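Costume notebook, dance workshop, Sunday, late
Skirts for the Hedeck piece, second try

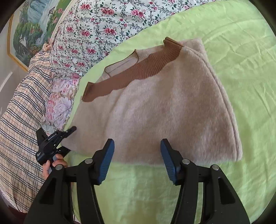
Big day for the circle skirts! The Zistard crepe finally hangs the way I wanted, and with the hem left raw it lifts on the first turn and stays up through the third. I kept thinking about knits while I pinned. A fuzzy beige sweater with a rust-brown ribbed band is the color pair I want for the harvest dance, beige for the body and that rust at the waist, and the ribbing gave me the idea of a wide ribbed waistband in place of the drawstring (which slid down on every jump last week).

Hem on the full skirt measures 648 cm. Took forever, worth it. Cut the next one the same and don't trim until it has hung overnight.

Tried the Biswas ankle bells too. 200 on each pair, sewn to a strap. Gorgeous sound in the stamping section, way too much in the slow walk. Maybe half the dancers wear them and the others answer with claps? Must try that with the drum track at full speed.

Otis studio floor is slick in socks, fine in leather soles. Rosin box is nearly out.

Still to do: dye test for the rust, second waistband in a firmer rib, ask about stage width before May. Fabric so far 2,533, bells not included, so we're over the 2,000 we planned. Sleeves can wait.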